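# How Does a Toaster Oven Get So Hot?

Have you ever peeked through the door of a toaster oven and watched cheese go bubbly? It looks like magic, but it's electricity doing a very old trick!

Inside the oven are long thin tubes or rods, some near the top and some near the bottom. They're called **heating elements**. Electricity has to push its way through the wire in them, and all that pushing makes the wire hot (rub your hands together hard and fast and you'll feel rubbing turn into heat, too). Many elements get so hot that they glow orange.

The glow carries heat straight to your bread, the way sunshine warms your face. The air inside warms up as well, and it wraps around the food and cooks the sides. A toaster oven is a small box, so there isn't much air to heat. A big kitchen oven takes a lot longer to get going!

## Why does toast turn brown?

Bread is full of tiny bits called sugars and proteins. When the outside of the slice climbs to over 300 degrees Fahrenheit, those bits join up and make brand-new colors, smells and flavors. Scientists call this the *Maillard reaction* (say "my-YAR"). Cookies do it, and so do roasted nuts.

## Try it: warm apple slices

Ask a grown-up to cut an apple and to do everything that involves the hot oven.

1. Lay the slices flat on a small baking pan.
2. Sprinkle on a little cinnamon.
3. Bake at 300 degrees until the slices feel soft when your grown-up pokes them with a fork.
4. Let them cool, then taste one next to a raw slice.

Which is sweeter? Which one crunches? Heat breaks down the stiff walls that hold a raw apple together, and that's why the baked one goes squishy.

Once you've eaten, wash your plate and stand it up in a dish rack. Water slides down an upright plate and drips off, and air can reach both sides. Mugs dry nicely on a mug tree, too, where air can get all around them!
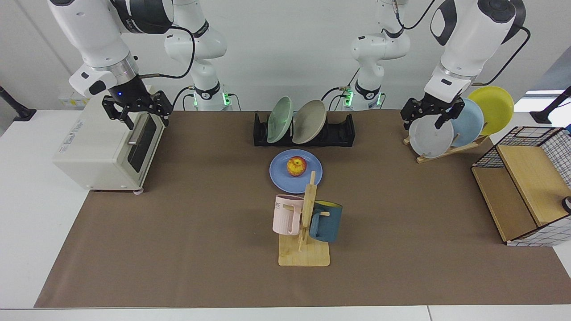
If you have a second apple, try thick slices next time and thin ones on the same pan. Guess which will go soft first, write your guess down, and have your grown-up check them both with the fork.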